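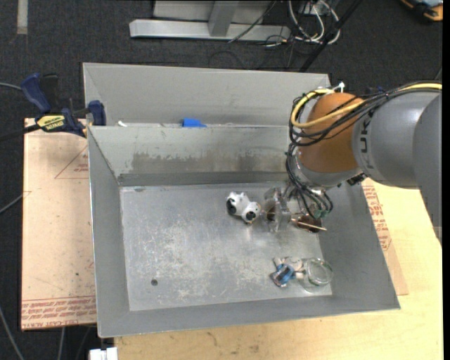 The arm over the front bin at Plodbridge, with the glass jar in the near corner.

Gripper trials reach the halfway mark

We've been comparing two grippers at Plodbridge since January and I promised a proper update once we had enough picks to say anything useful. Well, we now have 663 of them, so put the kettle on!

The two in the running are the Kusari and the Aitken. Same arm, same pair of metal bins, same mixed bag of bits to pick up, and the same controller (we're using Tellodent for all of it, after a slightly painful week getting it to talk to the second camera). Each gripper gets a session in the morning and another after lunch, then we swap them over. The swap takes me longer than I'd like to admit, mostly the cables.

So far the Kusari is ahead on small, light things. It seems happy to nip up something right against a wall, where the Aitken tends to push it along the bottom and then give up. The Aitken has been the better of the two on round stuff, and I've grown quite fond of it for that. Glass is still a pain for both. The cameras get confused by the shine, and we've had a good few goes where the fingers closed on nothing at all, a couple of inches to the left of the thing we wanted.

Thin sticks are my favourite test, I think. If one is lying across something else the arm has to decide which to go for first, and the two setups really do behave differently there. I'll put the clips up when I've sorted through them.

We did lose nearly 80 picks in the early days to a loose plug at the wrist. Those aren't in the total, and we're running them again. I've also added more slack in the wiring, as the first version pulled tight whenever the wrist turned right round, and you could hear it complaining from the other side of the room.

There are 285 picks to go before we stop and work out the scores properly. After that I want to try both grippers with the bins a good bit fuller, and maybe with a softer set of fingertips on the Aitken if they turn up in time. If you've run either of these on clear plastic or glass, do drop me a line, I'd love to compare notes before we change the lighting.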